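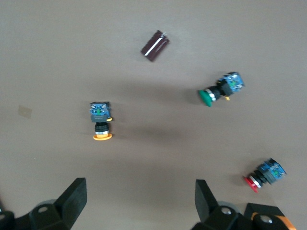

List: teaching-by-demonstration
Subject: Re: How many examples before the first training run?
Date: March 1, 2024

Hello everyone,

I've been meaning to answer this one for a while, and since our own sorting job has finally settled into a routine I thought I'd write it up properly. Please forgive the length. I've quoted the part of the earlier message I'm answering, and trimmed the rest.

> We are a small shop, just starting to record demonstrations for a
> pick-and-sort task with an arm on a bench. The parts are all from
> one product family and look a lot alike apart from color. My
> questions are (1) how many examples do people record before they
> bother training anything, (2) how much do you move things around
> between one recording and the next, and (3) do you leave stray
> parts on the table or keep it clean? We've been keeping it very
> clean and the arm does fine until someone puts down a pen. Any
> advice would be welcome, even if it's "it depends."

First of all, welcome! It does depend, but I can tell you what it has depended on for us.

Our task sounds a lot like yours. We sort panel push buttons for Minwood, who refurbish control boxes and get the old switches back in mixed bins. The switches are yellow, green and red, each with a blue contact block on the other end, and the arm has to pick one up and put it in the tray for its color. An operator steers the arm through the whole thing by hand while we record, and the recordings go into the model. We do this on a plain brown tabletop with no shine to it, and the only view I'll talk about here is the one from the wrist, which is where most of our troubles came from.

On your first question, we train far too early, and on purpose. I start the first run at 20 recordings. The model that comes out is hopeless as a sorter, and I love it anyway, as it shows me what I've been doing wrong in the recordings while I still have the energy to do them over. Our first attempt at this job went the other way. We sat down in May and recorded for days, very proud of ourselves, and only then found that whoever was steering had always come in with the wrist turned the same way. The arm learned that beautifully. Show it a switch lying at a slant and it would come straight down across the cap and push the thing along the table like a broom. We threw away nearly all of it. (I still have it on a drive somewhere. I can't quite bring myself to delete it.)

The set we are using now has 66 recordings per color, and I wouldn't take that number as advice. It's where we stopped seeing the grasps get better and started seeing only the operators get tired. If your parts are simpler you may need fewer. If they roll, you'll need more! Round caps on a flat table are a nuisance that way, and a switch that has been nudged can finish up facing somewhere you never planned.

Now, how much to move things around. My answer used to be "as much as you can," and I've come to think that's not very useful to the person standing at the bench at four in the afternoon, who will swear they are being random and who puts the red one down in the lower right every single time. People have habits. I have them too. So we made a deck of cards. Each card says which switch is the target, which general part of the table each switch goes in, and whether it lies straight up and down, or on a slant, and which way the cap points. You draw a card, you lay out the table, you record, and the card goes to the bottom of the deck. It took an evening to write them out and it has done more for us than any setting in the training software.

A few things about the cards that we learned slowly:

Put the cap toward the gripper on some cards and away from it on others. The cap is the bright part and the model falls in love with it. If it always sees the cap nearest, it will go looking for the cap and forget that the sensible place to hold one of these switches is farther back, on the black body.

Write some cards where two switches lie at nearly the same slant, and others where one is turned well away from the rest. When they are all parallel the model can get by on one wrist angle for everything, and it will.

Let the target sit close to one of the fingers at the start now and then. We used to begin every recording with the arm nicely centered over its target, and the poor thing had no idea how to move sideways when a switch was already beside a fingertip. Now we choose the starting pose before we look at the card. There is a bit of grumbling about this, but it works.

Leave the small latch tabs facing whichever way they land. I was very fussy about these at first and had everyone turn them to the same side. All I did was teach the arm that a tab on the other side meant a different object.

Your third question is my favorite one, as I have changed my mind about it completely. We also kept a spotless table, and we also had our pen moment, except that ours was a twist of wire. These days we leave stray things out on purpose. On many of the layouts there's a little dark maroon block well away from the switches, which looks like a capacitor, with a bright white line down its length. It has nothing to do with the task and it's never the target. I like it because it is small, dark and glossy, and because that bright line catches the eye of a model in just the way I'd like it to learn to ignore. In the early runs the arm would drift toward it and hang there, thinking things over. After we had mixed it into enough recordings it was left in peace.

We also stopped cleaning every mark off the table before a recording. A faint square patch off to the left doesn't bother a person at all, but a model that has only known a perfect tabletop may treat it as something worth reaching for. Better that it meets such things while a patient operator is steering past them. I'd say the same of shadows. You'll get the gripper's own shadow near the bottom of the view whatever you do, and you may get wide soft bands across the table from things overhead. We spent a good deal of money trying to light those away before we gave up and simply recorded at different times of day, with the lamps on and with the lamps off. I'm sorry to say the free method worked better.

One caution, though. Please don't throw clutter on from the start. Our order is clean table first, then one stray object, then more, and we don't go on to the next step until the recordings at the current one look smooth when played back. When we mixed it all together in week one, the operators were so busy steering around things that the grasps themselves were sloppy, and sloppy grasps are much harder to get back out of a model than a bit of distraction.

You didn't ask about checking the recordings, but I'll tell you anyway. Every recording gets watched by someone other than the person who made it. We keep three piles: keep, redo, and talk about. The last is the useful one. Into it go things like a good pick that took two tries, or a switch that turned in the fingers on the way up but still got to the right tray. Some of us feel that second tries are precious because they teach the arm to recover, and some of us feel they teach the arm to miss. We have been arguing about it since the autumn. For now we keep them if the first miss was small and the correction was calm, and we mark them so they can be taken out later.

We use Visix for the playback and the marking. It's plain but it lets you tag a recording while it is running, and that saves a lot of clicking. The folks at Nygård who share the building with us do it all in a spreadsheet and are perfectly content, so don't feel you need to buy anything.

Last bit of practical advice, and then I'll let you all go. Keep your recording sessions short. We hold ours to 8 layouts and then change operators, even when the person steering says they are fine – they always say they are fine. You can see the tiredness in the playback: the fingers start closing before they're quite around the body, and the approach gets steeper and faster. The model copies all of it faithfully.

I do have one question of my own, if anyone has got this far. Our wrist view always has both fingers in it, along with a fair amount of the gripper housing down in the corners. We've left it as it is, thinking the arm ought to be able to see its own hands. A colleague at Florkach crops the lower corners away before training and says the model learns quicker without all that black in the way. Has anyone tried it both ways on the same set of recordings? I would run the comparison myself, but the machine is busy through next week and I'd be glad to hear from someone who has already made the mistakes.

I'm happy to type up the card deck and send it to anyone who would like it. It's written for push buttons, but you could cross out "cap" and write in whatever the bright end of your part is. Write to me off the list and I'll get it to you, though do give me a few days as my handwriting needs some decoding.

Warm wishes to all, and good luck with the pens.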